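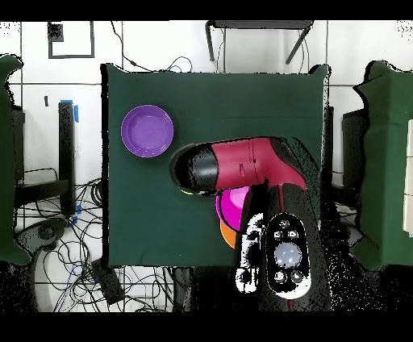
Purple bowl on its own at the upper left; magenta-pink bowl stacked on the orange one. Square table, dark green cloth.

Covering a Square Table and Stacking Bowls on Cloth

Last updated 14 April 2024

Contents
Materials
Choosing the cloth
Squaring the table to the floor
Laying the cloth
Placing and stacking the bowls
Clearing the table
Problems and fixes

The procedure applies to a small square table used for serving or sorting. It covers a cloth laid flat on the top and a set of three bowls in different colors. Larger tables need a second person for the cloth, but the bowl steps stay the same.

Materials

One square table
One tablecloth or cut length of fabric, plain, dark
Three bowls of one shape
Masking or painter's tape
Tape measure
Lint roller
Iron or hand steamer
Table clips, optional

Choosing the cloth

Measure one side of the tabletop. Add twice the drop you want, then add the hem allowance if you are cutting fabric yourself. For a table that people walk past on all sides, a drop of 11 inches is a good working value. Longer drops catch on knees and shoes. Shorter ones tend to slide when a bowl is dragged toward the edge.

Use a woven cloth with some grip. The Brasteo plain weave is 98 percent cotton and holds a bowl in place well enough for serving. Satin finishes and coated cloths let the bowls travel. If a coated cloth is all you have, put a felt pad underneath and lift every bowl when you move it.

Dark green works well under bright bowls. Purple, pink, and orange all read clearly against it, and small stains are less obvious than on white or cream. Lint is more obvious. Roll the cloth once after it is laid and again before food comes out.

Wash new cloth before you measure for the hem. Cotton shrinks, and it does not always shrink by the same amount in both directions. A cloth that started square may come out slightly oblong. Trim it after washing and not before.

Squaring the table to the floor

1. Clear the floor under and beside the table. Route any cables away from the side where people will stand.

2. On a tiled floor, choose one straight grout line and set the near legs parallel to it. Check the second direction against a grout line that crosses the first. This is quicker than measuring from a wall, and walls are often out of square.

3. Press down on each corner in turn. If the top rocks, shim the short leg with folded card. Do this before the cloth goes on, as the drop will hide the leg.

4. If the table has to go back to the same place every time, put a small piece of tape on the floor at the outside corner of two opposite legs. Two marks fix both the position and the angle. Replace the tape after mopping.

Laying the cloth

1. Wipe the tabletop and let it dry completely. Damp patches on bare wood can draw dye out of a dark cloth.

2. Press the cloth with the fold lines facing up. Steam works on cotton, but it leaves the hem wavy if you pull while the fabric is warm. Hang the cloth over a rail until it cools.

3. Fold the cloth in half, then in half again. The folded corner is the center of the cloth. Mark it on the wrong side with a small cross of tailor's chalk.

4. Find the center of the table by running the tape measure corner to corner in both directions. Mark the crossing point with a small piece of tape.

5. Put the folded corner on the tape and open the cloth one fold at a time. Keep one hand flat on the center while the other hand moves the fabric.

6. Measure the drop at the middle of each side. The four readings should agree to within the width of the hem. Correct from the long side by lifting and shifting. Pulling from the short side stretches the weave and the cloth creeps back.

7. Smooth from the center out to each edge with the flat of the hand. Leave the corners for last. They can hang as points or be folded behind the drop and clipped.

8. Fit clips if the table stands in a draft or near a door. Pleker spring clips grip a top up to their marked thickness — check this against the edge of the table before buying, as beveled edges need the larger size.

Placing and stacking the bowls

Bowls of one shape will nest or stack without trouble if the rims match. Mixed sets need a test first. Put one bowl inside the other on a folded towel and turn the upper bowl through a full circle. If it catches at any point, or rocks when you let go, keep the two apart.

Shallow bowls with wide rims are easy to lift but take more room on the cloth than their capacity suggests. Allow for the rim, not the base, when you plan the spacing.

1. Inspect the underside of each bowl. A rough foot will pull threads. Smooth it with fine abrasive paper, wash the bowl, and check again with a dry fingertip.

2. Place the first bowl toward one corner of the table, with its rim at least five inches in from both edges. Set it down flat. Lowering one side first pushes a ridge into the cloth.

3. Place the second bowl on the opposite half of the table. It will be the base of the stack. Leave a clear strip of cloth between the two positions so that a hand can pass without touching either rim.

4. Hold the third bowl by opposite sides of the rim and bring it directly over the second. Lower it straight down. Release both sides together.

5. Look at the stack from table height. The upper rim should be level and the gap between the rims even all the way around. If it is not, lift the upper bowl clear, turn it slightly, and lower it again. Do not slide it level while it is seated — glazed bowls can scratch, and plastic ones can wedge.

6. Smooth the cloth around the base of the stack.

Order matters when the bowls differ in color. Put the color needed last at the bottom. In a three-bowl set, the single bowl is the one in use, the top of the stack is the next one out, and the base is the reserve. Keep the same order each time and the table can be reset without a list.

Stack height depends on the bowl. For shallow bowls on cloth, stop at six. Past that, a small bump to the table shifts the top of the stack more than the bottom, and the weave under the lowest foot starts to give.

Clearing the table

Take the stack down from the top, one bowl at a time. Lifting the whole stack by the lowest bowl is acceptable only when the bowls are empty and nest tightly.

Shake crumbs to the center of the cloth by lifting each corner in turn. Gather the four corners, carry the cloth outside, and empty it. Check both faces for damp spots before folding. A dark cloth that is put away damp will mark along the fold.

Roll the cloth on a tube for storage if you have the space. If it must be folded, change the fold lines each time.

Problems and fixes

Cloth slides toward one side
Check the tabletop for polish residue. Wipe with a barely damp cloth, dry, and relay. If it still slides, add a felt underlay cut one inch short of the edge on every side.

Drop is even on three sides and long on the fourth
The cloth is not square. Trim and rehem the long side, or turn that side toward a wall.

Bowls stick together
Do not twist. Stand the lower bowl in warm water, put cold water in the upper one, and wait a few minutes. Lift straight up.

Ring left on the cloth after a bowl is removed
Usually compressed weave. Steam from above without touching the fabric, then brush lightly in one direction. If the ring remains after steaming, treat it as a stain and wash according to the care label.

Upper bowl sits level on its own but tilts in the stack
Exchange the two bowls and test again. If the tilt disappears, keep that order and mark the base with a small dot of tape on the underside.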